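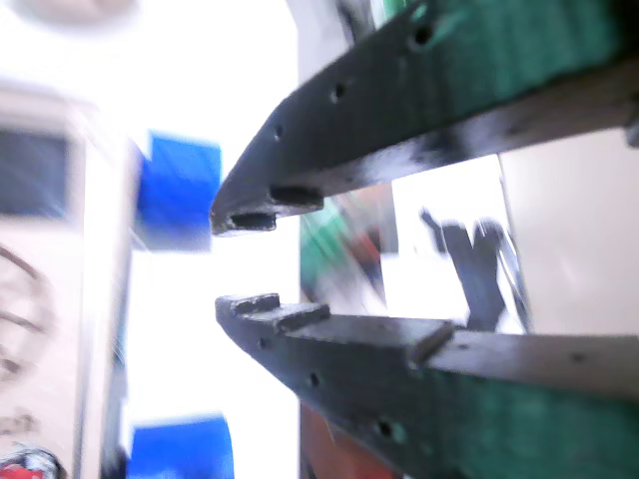 Okamton upright panel, off-white

We've always had a soft spot for a plain pale panel, the sort that stands at the back of a worktop and makes a bright corner feel calmer (and is so much easier to wipe than a painted wall!). The Okamton is 40 cm tall, weighs roughly 2 kg and comes in off-white or a slightly warmer beige, whichever sits better with your room.

Made by Sirholm
Item no. 1477
Feet sold separately, item no. 173
Back in stock in January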